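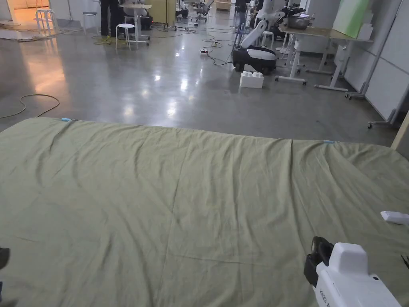 Cloth laid out on the lab floor, gripper at lower right. Attached to ticket 2253.

Ticket 2253 – Cloth edge tracker jumps to floor reflections
Component: Rellow (perception)
Also touches: Ultusar planner
Opened by: Mekdes Feyisa
Opened: 2022-11-19
Status: Fixed on branch, waiting for merge

Summary
Rellow loses the far edge of the olive cloth and snaps to the bright streaks on the concrete behind it. The planner then gets an edge that isn't on the cloth at all and asks for a grasp out on open floor. Easy to reproduce, which made this one really fun to chase!

Steps to reproduce
Load the recorded run into Gundell and start playback with the edge overlay turned on. Watch the far edge from frame 492. The overlay follows the rumples nicely, then hops up to a reflection and stays there.

Expected
Edge stays on the fabric, wrinkles and all.

Log
rellow: edge_track state=LOCKED
rellow: edge_track candidate switch, source=gradient
rellow: edge_track state=LOCKED
ultusar: grasp target outside cloth mask, rejecting
ultusar: replan requested

Note the second LOCKED. The tracker is perfectly happy with itself after the switch, so no warning ever reaches the operator.

Notes, Mekdes
First guess was exposure. Locked it, replayed, same jump on the same frame. Not exposure.

Second guess was the blue tape. There are two small pieces along the far edge and I thought the color filter might be punching holes in the mask there. It does, a little, but the holes close up in the next pass. Left that alone for now.

Then I plotted the gradient scores and there it was – the streaks on the polished floor score far higher than olive against gray, and the candidate picker only looks at gradient strength. It never asks if there is cloth on the near side of the line. The mask is sitting right there in memory and we weren't using it!

Fix
Candidates now need cloth mask support on one side and none on the other. Anything that fails is dropped before scoring. I also made the tracker go to SEARCHING when the winning line moves too far between frames, so a bad switch shows up in the log.

Replayed the whole run in Gundell after the change. Overlay holds the far edge past frame 492 and through to the end, and Ultusar never asks for a replan. So happy with how clean that trace looks.

Still open
The fold line near the middle of the cloth sometimes gets a weak candidate of its own. It loses every time, but I'd like Ko to print those scores so we can keep an eye on them.

Mask support is checked at a fixed distance from the line. Should be a config value. Will do that before the merge.

Haven't tried a gray cloth on this floor yet. I expect trouble – new ticket if so.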